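Replaced the bathroom exhaust fan on Sunday. Thread on duct sizing, as the fan gets all the attention and the duct does most of the damage.

The rated airflow on the box is measured with little or no ductwork attached. Add a long run of flex and a couple of elbows and the delivered figure drops. A third lost is common. Half is possible.

Static pressure is the number to look for. A decent spec sheet has a fan curve: airflow on one axis, pressure on the other. If the sheet only gives airflow, assume the best case.

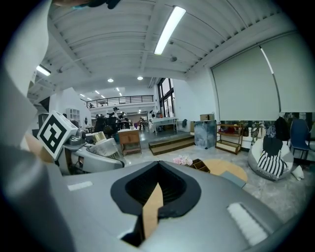
My old run was 34 feet of four-inch flex, sagging between joists, exiting at the soffit. Each sag collects condensate. I drained one into a bucket and stopped being surprised by the ceiling stain.

New run is 11 feet of six-inch rigid, straight out the gable wall. Most of the improvement came from the shorter path. The larger diameter helped, but I would have seen a gain with the old fan too.

Soffit exits are a poor choice if the soffit is vented. Moist air leaves the hood, then gets drawn back into the attic a few inches away.

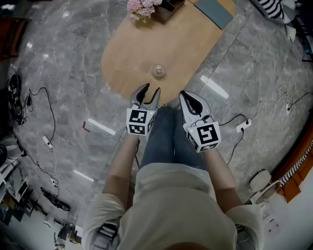 Joints: foil tape, the metal kind. Grey cloth duct tape dries out and lets go. Keep screws short or skip them – lint catches on the points.

Insulate anything that passes through unheated space. In February the metal sits well below the dew point of shower air, and the water runs back to the fan housing.

Slope the run slightly toward the outside wall so whatever does condense has somewhere to go. Level is not good enough.

Check the damper at both ends. The one in the fan collar was held shut by a mounting screw from the previous installer. The hood flap was painted closed. Neither shows up as a fault; the fan just hums.

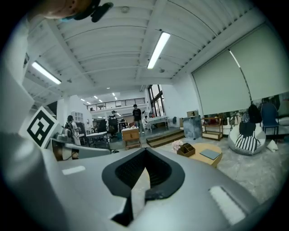 Makeup air matters as well. A fan can't move air out of a sealed room. I trimmed the door to leave a 16 mm gap over the tile. Measure from the finished floor, with the mat out of the way.

Control is a plain countdown timer. Humidity sensors work, but the cheap ones trip on weather in summer and run all afternoon.

Total for duct, hood, tape and insulation was $567, fan not included. The gable hood was the expensive part. The thin plastic ones go brittle in the cold.

Next job is the dryer vent. Same principles, except smooth metal all the way and no screws poking into the airstream.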